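Desk Nook, Before the Clear-Out

The built-in desk in our apartment sits in a nook with a pale green back wall and a long white shelf over it. It was meant to be a work desk. Over the winter it turned into the place where everything lands, and in March I decided to sort it out.

A few people asked what the desk is used for. Prasanna does her bookkeeping course there in the mornings, and I use it after dinner. The router lives there too, so it can't be cleared completely.
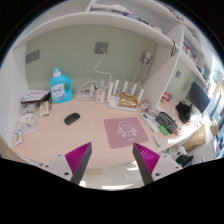

The cables were the first job. The power strip stays at the back, where it reaches the outlets, but the cables around it need to be tied up. I ordered a pack of 30 reusable ties from Skaltent and expect to use half of them. The router stays in its spot next to the strip. The foil bag on top of it goes to the kitchen, and so does the little jar.

The pens and small tools on the shelf can stay up there for now. Olaia wants a tray for them. I measured the shelf and a 17-inch tray would fit – anything longer gets in the way when you reach for the things behind it.

Remote control: living room. Pencil case: top drawer, if Teodor agrees to give up that drawer. The pink mouse pad stays. It belongs to Prasanna and she likes the cartoon on it.

The books and notebooks are a mix of hers and mine. I plan to split them into two piles, keep the current ones on the desk and put the rest in the hall closet. Old receipts can go in the folder marked Candel, after the store where most of the furniture came from.

Anything made of paper that has no owner by the end of the month gets recycled.

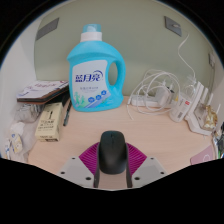 Laundry detergent has its own shelf by the washing machine, and the blue bottle is going back there. We buy it in the big size and it takes up a good part of the left side of the desk. With that gone there is room for a lamp. I have been looking at a clamp model from Blomqvist, some 56 dollars, but Leif has an old one in storage that may do the job.

The mouse is a wireless one and works fine, so no new equipment is needed apart from the lamp and the tray. If you left something on the desk and want it kept there, tell me or put a note on it.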